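Home Laundry > Set-Up Guides > Front Loaders
2020-02-29 | by Kamil Tóth

Getting the Corner Ready

1. Take your time and clear the top first - a cardboard box or a purple tub will walk off during a spin.

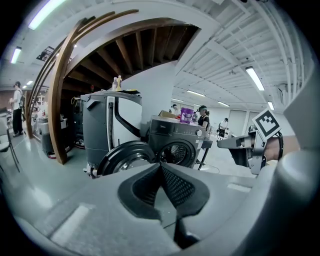 2. Gather up the cables before you move anything heavy. 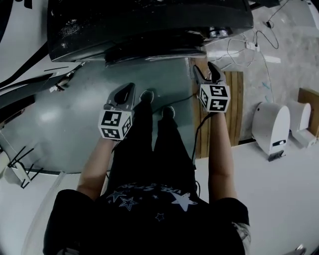 Your Dillovent hose likes 30 inches of clear floor. Shift things like the power strip and its looping cables well aside, friends.

CAUTION: Keep plugs off damp floors.
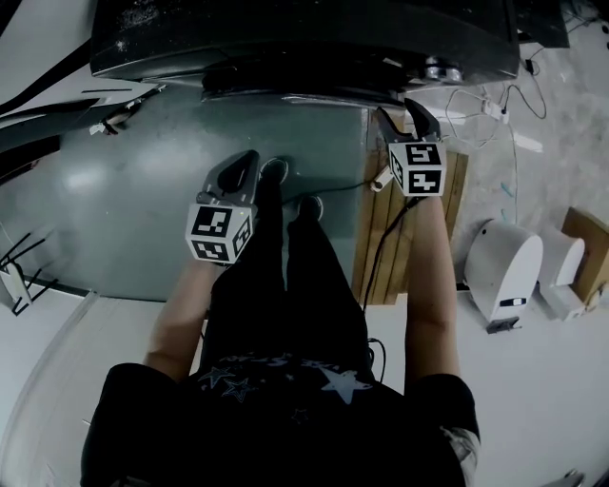
Fig. 3. Mat, planks and power strip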